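Switching the heating to a heat pump, part two

The old boiler went out the door in April, and we have now had one full winter on the heat pump. I said I would post the numbers once I had them. We used 2,513 kWh for heating from the first cold week to the last. Hot water is on a separate meter and came to 1,620 kWh for the year, more than I expected for a household of 2.

The installer was Peixoto. They set the flow temperature too high and I turned it down myself over a few weeks, one degree at a time.
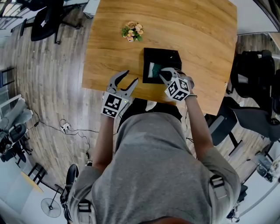 Magdolna Gulyás wrote in after part one that I should leave the thermostat alone at night, as her own house took until noon to warm up again after a setback. I tried it both ways. She was right for our house too, and the setback is now off.

The noise is fine. With the bedroom window open I can hear the fan start, and I stopped noticing it by the second month. The bigger nuisance was condensate freezing on the path by the side gate. I ran a length of pipe to the drain and put gravel around it.

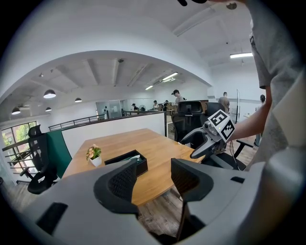
What I would do differently

I would have the upstairs radiators changed at the same time. We kept two of the old ones to save money, and the back room never got above 64 on the coldest days. The new one is coming on Friday. The quote was $126 before fitting.
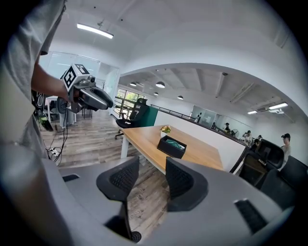

Murdo Laing

Comments stay open on this one. I still have the hourly readings in a spreadsheet if anybody wants them, but the second week of January is missing because the logger lost its connection.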